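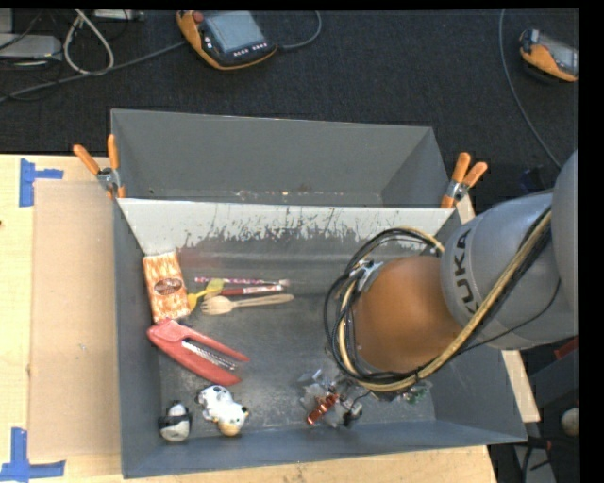 Bin week — quick notes

Swap shelf at the Fumport hall opens again 13th June. 1,643 small items came through last time, 851 found a new home, and the rest went back into storage at Brisel. So please, sort before you drop off.

Small stuff goes in the gray metal bins. Boxes, kitchen bits, sticks and pens, whatever. Keep it to one side so people can see the floor of the bin and don't have to dig. Stand boxes up agaisnt the wall — patterned side out, they go quicker.

Bins sliding apart on the table? Spring clamps where the two meet, one each side. The orange-handled ones are fine. Put them back in the drawer after, we're down to 2 spares.

Yes the bins are scratched. Paint's been flaking for ages, they still hold things. New ones from Hurkent are priced but not ordered.

No glass, no batteries, no food. Plastic utensils OK if clean. Lables on the left-hand shelf, tape next to them.

Drop off at the side door, doors shut at noon.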